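Skaltura Opens Its Winter Season at Illisside

FOR IMMEDIATE RELEASE
October 22, 2025

Well, we did it! After a summer of phone calls, paint samples and one very long argument over chairs, I get to tell you that Skaltura is moving its winter concert season into the old Illisside ballroom. I'm Kristýna Vondráček, I book the music, and I've been bursting to get this out the door.

The room seats 485, all on one level, and the sound in there is gorgeous (go stand under the balcony and clap, you'll see what I mean).
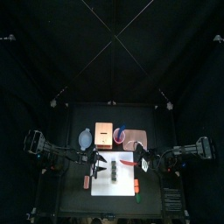 We have nine concerts lined up, starting with the Štefanec Quartet, who are bringing a brand-new piece by Aminu Okeke. Aminu wrote most of it on night trains and it sounds like it, all rattle and long quiet stretches. I cried at the run-through, and then I made him play me the slow part again.

"I wanted something you could hum on the walk home," Aminu told me. "Kristýna hums it wrong, but she hums it."

Last season 3,062 of you came out to hear us, in some truly awful weather, and plenty of you wrote to ask for earlier start times. So the music now begins at 7, and the Pulach bakery will be selling soup and rolls in the lobby from 6.
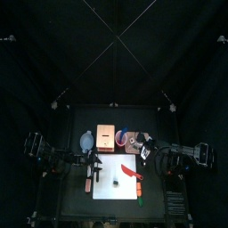 How much are tickets?

Every seat is $29, whichever concert you pick, and kids under 12 get in free with a grown-up. You can buy at the Illisside box office or at the door if there are any left.

Press seats and interviews: ask for Kristýna at the Skaltura office, weekdays after lunch.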